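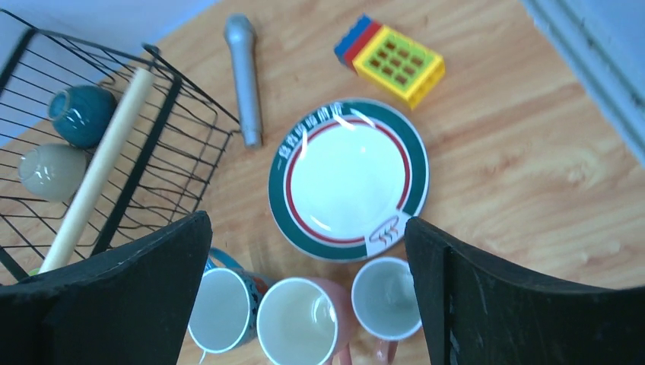 Gralport open day, arm demo - who else went?

Page 1 of 1

tramstop_843
Posted March 2024

Went to the Gralport open day at the Harms building, only got there for the second half. Pic is from the wrist cam on the arm, table set for the sorting demo. Green rimmed plate, mugs down the front, bowls and a rolling pin in the wire basket. Hartmut Kröger was running it. Took questions the whole way through, which was good of him.

Anyone see the morning session? Keen to know if it was the same routine.

kusau_fan
Was there for the morning. Different table, all blocks and cups. Way easier. Yours looks nastier, that plate is glossy as, you can see the lights bouncing off the middle of it.

Parking was a joke btw. Ended up walking from the servo.

pete.in.the.shed
Not sold on it. Half an hour of watching an arm think about crockery. My nephew can clear a table in 30 seconds and he's seven.

tramstop_843
lol fair. But it's a research arm, they said up front it was running slow with visitors in the room. And your nephew breaks stuff

pete.in.the.shed
So does the arm. Heard a mug go in the morning.

kusau_fan
Nah that was someone's keep cup, off the chairs up the back. I was sitting right there.

doona_days
Question for whoever was close up. Basket or plate first? Kröger told our group the rolling pin was the one he was worried about, lying corner to corner over the bowls like that. Then I had to take the kids out and missed the lot.

tramstop_843
Plate first. Came at it from the rim side, two goes. Didn't see the pin, they broke for arvo tea and I had a bus.

wirecutter2412
Why is there a toy microphone on the table? Serious question

kusau_fan
Odd shapes. Kids got to pick a couple of things off the shelf to add. Think the yellow brick was the same deal.

wirecutter2412
ok thats kind of great

pete.in.the.shed
Still reckon they shoud show it doing something useful. Clindach had theirs packing orders last year, no toys.

doona_days
Clindach had a fence round theirs and you couldn't ask anyone anything. I'd take the toys.

tramstop_843
Same. Kacper Czerwiński on the front desk said there's another one in April, bookings only. Sign in sheet was up to 692 when I left so get in early. Will post the link when its up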